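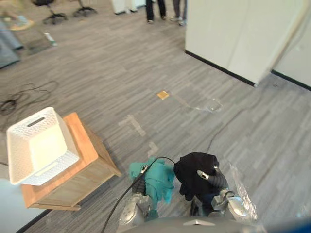
My favorite part of the day is the boring part, and I bet you can guess why. It's when I get to check a robot's hands!

I look after a laundry robot named Enell. Enell's job is to pick up cloths and put them in a basket, which sounds easy until you try it with metal fingers. A cloth is floppy. It changes shape every time you touch it, so the fingers have to close just right — too loose and it slips, too tight and the motor gets grumpy.

Every morning I start with the fingers. I bend each one and feel for anything stiff. Then I wipe off the lint (so much lint!) with a dry brush. Next come the cables. A cable is like a long straw, except it carries power and messages, and it hates being pinched. I follow each one along with my own fingers, looking for kinks.

After that I check the tape on the floor. Little bits of tape are a great way to remember where things go. If a cabinet gets bumped, you can slide it back to its mark.

Robot arms can wear sleeves, too. A fabric sleeve keeps dust away from the moving parts underneath, and I tug on it to make sure it can't get caught when the arm bends. Dark cloth on a table is tricky for a camera, because all the folds look alike. So I wipe the camera by the wrist last of all, with a clean, soft cloth. 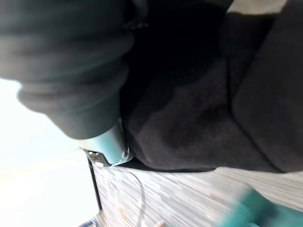

Jussara Guimarães wrote to ask if the robot ever feels it when I pull on its sleeve. Great question! It doesn't feel a tug the way you do, but its motors can notice a push. I always switch them off first — and then I start tugging.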